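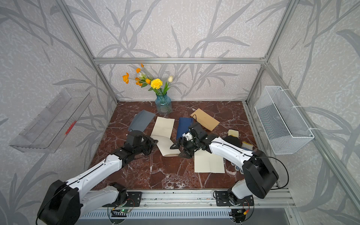 Home Trips Paper & Print Letters About
Search this site Go
Filed under: Open days, Bookbinding, Nardale

Open day at the Flutbridge bindery

Thursday, March 7, 2019

I had wanted to visit Nardale for a long time, but the bindery opens its doors only twice in the year, in March and again in June, and in June I am usually with my family. This year I took one day off from work and went by the early train. From the station you walk 40 minutes along the river Wodow, or you wait for bus 302. I walked, because the bus had just gone.

Flutbridge was a flour mill before it was a bindery, and the stairs are still steep like in a mill. Visitors leave their coats on the ground floor and get a paper badge. Our guide was Wing-yan Tsao, who has worked there since she finished school and who speaks quietly, so it is better to stand in the first row. I did not know this and missed half of what she said about glue.

We began in the folding room. The sheets arrive flat and printed, and a machine folds them into sections. For small orders they still fold by hand with a bone tool. One visitor asked if the bone is real bone. It is, and they have tried plastic ones, but the older workers do not like them. I was allowed to fold one sheet. My corners did not meet, and Ms. Tsao folded it again without any comment.

The sewing room was my favorite. It is louder than I imagined. The largest machine is called Benavides, after the man who repaired it for many years, and his name is painted on the side in green letters. It sews the sections together with a white thread, and a woman sits beside it and listens. She told me that she can hear a bad needle before she can see it. Next to her was a wooden sewing frame for the hand work. A book of 300 pages takes her most of a morning on this frame, if the telephone does not ring.

After this we had tea and a dry kind of cake with seeds, and there was time to look at blank books and journals. I like to compare how the ruling is done. In cheap notebooks the lines are often too dark, so your own writing has to fight with them. A faint brown line is more comfortable for my eyes than a blue one, and I wish it were easier to find in shops.

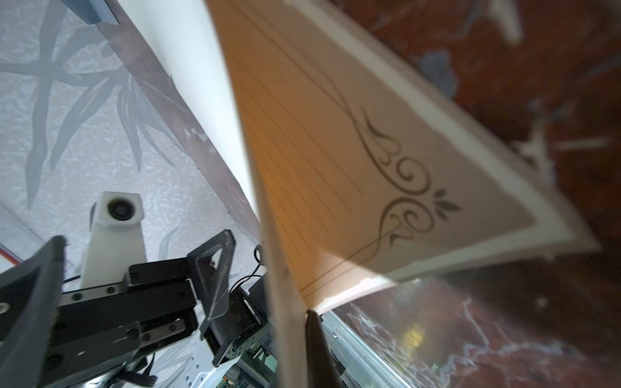

Ruled page with a printed flourish near the outer margin.

The last part of the tour was about covers. The cloth is glued to the board, the corners are turned in, and then the whole book goes under a press overnight. There were almost 132 presses in the valley once, Ms. Tsao said, if you counted all the small workshops. Now most of the buildings are apartments. She said this in the same voice as everything else, and then she showed us where the bathroom was.

Some practical notes for people who want to go. You must write to the bindery before you come, and they answer slowly. The tour is free, but the tea is not. Wear flat shoes. Photographs are permitted everywhere except in the gold room, where they do the titles on the spine — I only looked through the glass door. The shop takes cash only, and the nearest bank machine is back at the station.

I bought two sheets of marbled paper and a bone folder, and I have been practicing on old envelopes. The corners are still not very good.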